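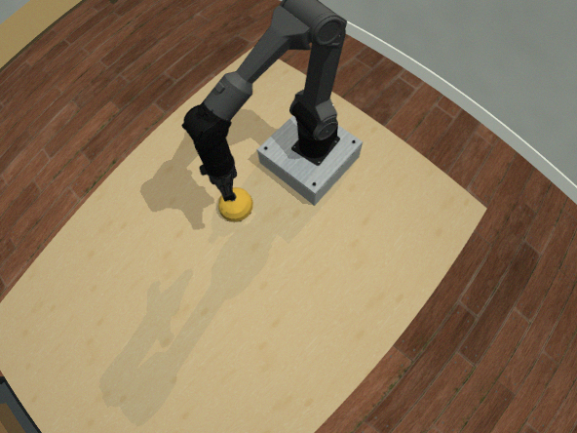 4.2 Comparison of controllers in simulation

Before moving to the bench, both controllers were run in simulation on a single-object pick task. The aim was to separate errors caused by the controller from errors caused by the gripper, which had been mixed together in the earlier trials described in Section 3. The arm model, the gripper model and the object were held fixed, and only the control law was changed between runs.

The first controller, Stetik, is a position controller with a fixed stiffness at each joint. The second, Wuisan, uses the same joint targets but lowers the stiffness along the approach direction once a contact force is reported at the fingers. Both receive their targets from the same planner at the same rate. The planner was not tuned for either of them.

Figure 4. Simulated pick task. The arm is mounted on a metal block over the work board, with the gripper pointing down at the yellow target object.

The target is a rounded, dome-like object with shallow surface relief (Figure 4). A rounded shape was chosen in place of the cube used in Section 3 because it is less forgiving of height error. If the fingers close too high, they meet a surface that slopes away from them and the object is pushed down and out of the grasp. If they close too low, the fingertips touch the board first. A cube hides both faults to some extent.

Each controller completed 2000 trials. The start pose of the object was drawn at random from a region of the board within easy reach of the arm, and the same list of poses was used for both. A trial was scored as a success if the object was lifted clear of the board and held for 2 seconds. Trials in which the planner returned no path were drawn again and are not included in the total.

Stetik failed in 403 trials. Most of these failures fell into one group: the fingertips touched the board during the descent, the position error built up at the wrist, and the gripper jumped sideways when it was released. The object was then knocked away before the fingers had closed. Wuisan failed in 25 trials, and the sideways jump did not appear in any of the logs. Its remaining failures were slips during the lift, with the fingers closed on one side of the object's highest point.

The difference should be read with some care. Contact between the fingers and the board is modelled as stiff, with a single friction value for all surfaces, and this penalizes a position controller more heavily than a real board would. The real fingers also flex a little under load – a behaviour the gripper model leaves out. We would therefore expect the gap between the two controllers to narrow on hardware, although the order is unlikely to change.

A second limit concerns sensing. Wuisan was given the contact force directly from the simulator, without noise or delay. Shota Sekiguchi repeated part of the test with a filtered signal based on the Okine wrist sensor and found that the drop in stiffness came later in the descent, with a harder first contact as a result. Those runs used a different object list and are reported separately in Section 4.4.

The Jodton gripper was used for every trial in this section. Its narrow fingers suit a target of this size, but they leave little margin for lateral error. The effect of finger width is taken up in the next section, where the same poses are repeated with wider fingertips and the approach height is varied.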